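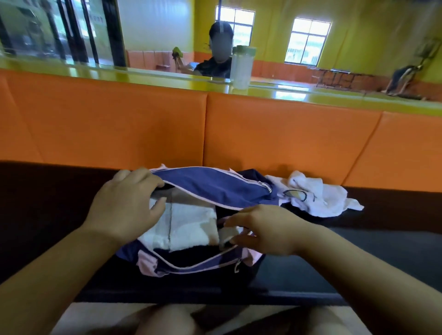 About Kirkeo

Who we are

Kirkeo teaches robots the fiddly stuff. We're a small training outfit and short-course school in one, and our whole business is showing a machine how to do a job by doing the job ourselves, either with our own bare hands or by driving the robot's arms from across the room. Packing a gym bag, folding a towel, doing up a zip that doesn't want to be done up. If a person can do it without thinking, we're probably interested!

We started with four people, a garage in a back lane and a second-hand pair of arms that dripped grease on everything. These days there are 20 of us and the grease is mostly under control.

What we do all day

We work in two ways, and most projects end up using both.

The first is demonstration by hand. One of our demonstrators puts on a head-mounted camera and gets on with an ordinary task at an ordinary pace, looking at what they're doing the way anybody would. We do this in real places wherever we can: gyms, laundries, shared kitchens, a caravan once (very cosy, would go again). Real places have mirrors and shiny floors and afternoon sun coming in sideways, and a robot that has only ever met a plain grey bench gets a terrible shock when it meets a window.

The second is remote control, or teleoperation if you're reading one of our proposals. The operator holds a pair of lightweight handles we call Nestier, and the robot's arms follow along. It takes most people a morning to stop knocking things over and a good couple of weeks to get smooth. Our best operators came to us from hairdressing, dental nursing and cake decorating, and we'd love to meet more people from trades like those.

Why soft things?

Ask our team for a favourite subject and you'll hear "bags" more often than you'd expect. A box stays the shape it was when you turned around. A duffel bag flops over, its mouth closes up, and the towel you're after is jammed in beside a bundled-up shirt. People sort this out with one hand holding the edge and the other having a feel about inside, and there's a lot going on in that little bit of feeling about. We have recorded 381 bag sessions so far and are still arguing happily over the right way to hold a zip.

Our bag and towel work is grouped under a project called Tetteh, which has its own corner of the workshop and far too much laundry.

Kolton, our training room

Kolton is where we run our courses. It has four operator stations, a long bench for hand demonstrations and a kettle that gets more use than any of the robots. The beginners' course runs on a Saturday and you don't need a technical background. You'll spend the morning demonstrating by hand and the afternoon on the handles, then watch your own recordings back with one of our trainers (everyone is surprised by how much they fidget!).

We also visit high schools and TAFE classes with a travelling set of handles and a tub of socks for sorting.

How we look after people

Demonstrators are paid for their time, including breaks, and sessions are kept short so nobody's neck gets sore under the camera. Faces are blurred before a recording goes into a training set. Anyone who changes their mind can ask us to take their session out, and we'll do it.

Come and say g'day

Visitors are welcome at the workshop on weekday afternoons. Send us a note through the contact page first so we can clear the towels off a chair for you.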